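Simard Quilted Mattress with Gray Border

We get a lot of notes about this one, and most of them say the same thing: people bought it for the guest room and ended up moving it into their own. I can't blame them! The Simard has a white quilted top stitched in puffy, cloud-like scallops, and a gray fabric border that goes nicely with just about any bed frame (or with no frame at all, if you like sleeping low).

The quilting is the part our designer, Areti Papadakis, fussed over longest. She wanted a top that felt soft the minute you sat down on it, and she went through 12 stitch patterns before she was happy.

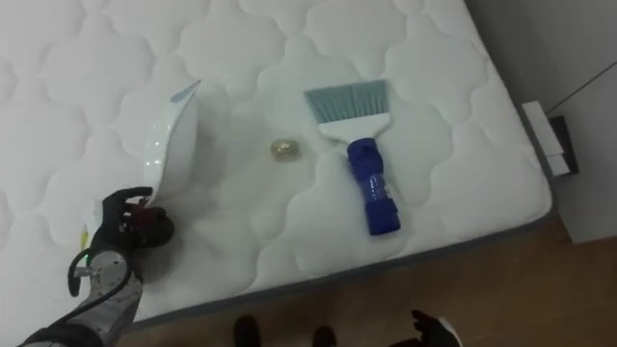

Simard quilted top in white, gray border.

Those little hollows between the scallops do collect crumbs and lint, as any quilted top will, so give it a light going-over with a soft brush and a dustpan whenever you change the sheets. Please don't soak it. A barely damp cloth is plenty for a spot, and then let it air before you make the bed again.

Item number: 2727
Price: $600
Height: 9 inches
Cover: sewn on, not removable
Matching pillow: see Dellano

Questions about delivery or old mattress pickup go to Savvas Kokkinos at the order desk.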